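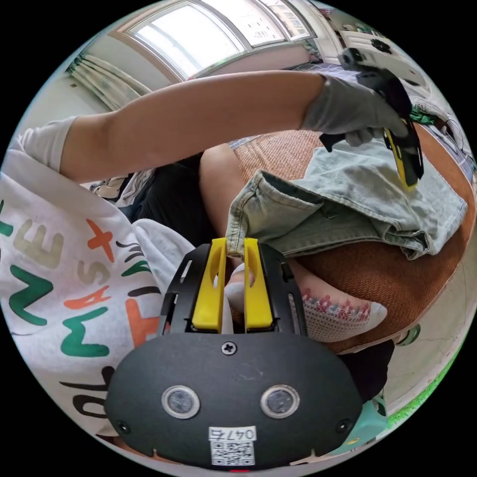
Yellow-finger gripper 047 with the denim shorts, second gripper in a gloved hand

Are the slotted fingers worth it for clothes?

We've been trying two hand-held grippers on folding jobs, and I'm not sold. The rep from Rullia told us the slotted yellow fingers would "handle any garment." I ran 56 tries on denim shorts and a cotton T-shirt in August. The shirt went all right. The shorts were a different story – the waistband is too thick to pinch with the fingers lying flat, and the frayed hem gives you a few threads and nothing else. I lost the grip 11 times on the waistband alone.

Rullia now wants us to buy their soft pads. Has anyone compared pads against the plain fingers on heavy cloth, or is this just another thing to sell me?
Prys Hopkin

I'd want to know where you were grabbing before I blamed the fingers. Flat fingers on a waistband are fine if you come in from the open end and take one layer. Take both layers plus a belt loop and anything will slip.

We had the soft pads at Eskola for over 2 months. They were better on thin knits, no better on denim, and they picked up lint so badly that we were wiping them between runs. I wouldn't pay for them on the strength of a sales call. Ask for a loan set and do your same 56 tries again, same shorts, same person holding the gripper. If they won't lend you a set, that tells you something.

Also check that both grippers close with the same force. Ours didn't, and we wasted 3 days comparing fingers when the difference was in the springs.
Lauri Keskinen

just get the Cunance ones, way better grip. never had a problem with jeans or anything
Brondunico

Better than what, and over how many tries? I'll ask about the loan set and check the springs first.
Prys Hopkin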